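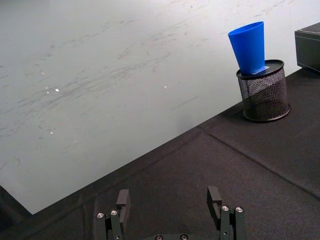
Figure 1. Pale wall surface and table covered with black cloth.

4. Corrections in the Four Local Outlets

4.1 Material and coding

This section reports how the four outlets in the study dealt with errors in stories they had already published online. The Vurnow, Gillari and Coston outlets each serve a single town and its outlying villages. Lehner is a family publishing house that runs one news site for a whole valley, with a printed weekly that draws on the same copy. All four sites were open to readers without charge during the study period, and all four allowed us to save copies of their pages for later comparison.

Each story was saved when it first appeared in the outlet's public feed, and saved again at set intervals afterward. A story entered the sample if the wording of any later copy differed from that of the first. Changes to advertising, to page layout and to the list of related stories were ignored. The sample drawn in this way held 307 stories. Seven were dropped because one of the saved copies was damaged and the text could not be compared line by line. The remaining 300 form the basis of the results below. Collection closed in July 2024.

Every change was read by two coders, who worked apart and met afterward to settle the cases on which they differed. Regula Trummer prepared the coding guide and held the final decision where no agreement could be reached. A change was coded as a correction of fact if the first version stated something that the later version withdrew or replaced, such as a name, a place, a sum of money, an office held or the order in which events took place. Changes of spelling and grammar were coded as language edits unless they altered a proper name. New paragraphs that left the older text standing were coded as additions.

The line between an addition and a correction was the hardest to draw. A report of a council session may say in its first version that the vote on a road contract was put off, and in its second that the vote was held later the same evening. The reporter may have left before the end, in which case the first version was wrong, or the story may have been filed during a break, in which case it was right when written. The coders had no access to the newsroom and could judge only from the text. They were told to code such cases as additions unless the first version spoke of the session as closed.

4.2 Marked and unmarked changes

A change was counted as marked if the page told the reader that the text had been altered. A bare "last modified" line was not enough, as it does not separate a repaired comma from a changed name. We required a sentence or a label that mentioned the change, wherever on the page it stood. Under this rule, 66 of the 300 stories carried a mark. The rest had been altered without any word to the reader beyond, in some cases, a new date.

The marks themselves differed a good deal in form. Gillari placed a short note in italics at the foot of the story and as a rule gave the earlier wording next to the new one. Coston used the single word "Updated" in front of the headline, and used it for every kind of change, so that a reader could not tell whether the story had grown or had been put right. Vurnow had no fixed form. Its notes appeared at the top, at the bottom or within the paragraph concerned, and some were written in the first person by the reporter. Lehner ran a regular corrections column in the printed weekly, but the column was not posted on the site, and the online text was replaced without a link to it.

The Lehner practice deserves a closer look, as it shows how a careful routine can lose its effect when it is carried from one medium to another. In print, the column serves its purpose well. A subscriber who read the faulty story will, if the habit of reading the whole paper holds, come upon the correction in the next issue. The online reader has no next issue. Many of the readers who reach a story on the site come by way of a search or a shared link, read that one page and leave. A correction printed elsewhere cannot reach them. The editors interviewed for Section 5 were aware of the gap and described it as a matter of staff time: the column is compiled by the print desk after the online desk has finished its day.

4.3 What was corrected

Personal names made up the largest group of factual corrections at all four outlets. This agrees with what editors told us about the complaints they receive. In a small town, a misspelled name is noticed at once by the person who bears it and by the neighbors, and the newsroom is likely to get a telephone call before noon. Errors in job titles and in the names of clubs followed. Errors in sums of money were less frequent in the sample, although we cannot say whether they are made less often or merely found less often. A wrong figure in a budget report has no bearer who feels slighted by it.

Most of the name corrections concerned reports of events: school concerts, club elections, prize givings and the opening of public buildings. These stories are often put together from material sent in by the organizers. At Vurnow and Coston such submissions were published with light editing and under a general byline, and it was in these texts that unmarked changes were most common. The editor's view at both outlets was that an error in a submitted text belongs to the sender. The reader, however, meets the text under the outlet's name and has no means of knowing where the error arose.

Corrections to court and police reports formed a smaller group, and here the outlets behaved more alike. All four tended to mark the change, and to do so near the top of the page. In these cases the legal risk of a silent change seems to be well understood. One outlet, Gillari, had a written rule that no court report may be altered without the agreement of the editor in charge. We found no story in the Gillari part of the sample that broke the rule.

A further group consisted of photographs that had been replaced or removed. These were recorded but left out of the count, because the saved copies did not always keep the first picture, and a change in the picture alone would have been missed in an unknown number of stories. Where both versions were at hand, the change was seldom mentioned on the page. Captions fared somewhat better than the pictures they belonged to, and name corrections in captions were treated in much the same way as those in the running text.

4.4 Dates shown to the reader

The date line of a story is the only place where many readers would look for a sign of change. Three practices were found. Vurnow and Lehner showed the first publication date and kept it, whatever happened to the text. Gillari showed both the first date and the date of the last change. Coston showed one date only, and the date moved forward each time the page was saved in the editing system. A Coston story from the winter could therefore appear at the head of the site in the summer if a staff member had opened it to repair a link.

The Coston practice had effects beyond the individual page. The outlet's own archive is sorted by the date shown, so that a moved date places a story in the wrong month. During the study we found reports of the town's December market listed among the stories of the following spring. Anyone who uses the archive to establish when a thing was first reported, as local historians and town offices do, would be misled. The publisher explained that the setting came with the software and that the newsroom had not asked for it. At the close of collection it had not been changed.

It should be said that two dates on a page do not solve the problem by themselves. Several Gillari stories bore a second date that was much later than the first although the saved copies differed only in a tag or a category. A careful reader may come to distrust a story for which there is no cause to do so. The second date is useful when it stands with a note on what was changed, and the outlet that came closest to this was again Gillari, though the note was missing from its shorter items.

4.5 Limits of the findings

The results rest on changes that took place between the saved copies. A text that was altered twice between two saves shows only the outcome, and an error that was made and repaired within that interval does not show at all. The count of unmarked changes should therefore be read as the number we were able to observe. Stories that were taken down altogether were not part of the sample. They raise questions of a different kind, among them the right of private persons to have old reports removed, and are best treated on their own.

The four outlets were chosen because they agreed to take part. An outlet that agrees to have its corrections studied may be more at ease with the subject than one that refuses, and we make no claim about local media in general. Nor did the coding measure the harm done by an error. A wrong first name in a list of choir members and a wrong first name in a report of a fire were given the same code. The interviews in the next section go some way toward showing how editors weigh such cases against each other - and how little time they have in which to do so.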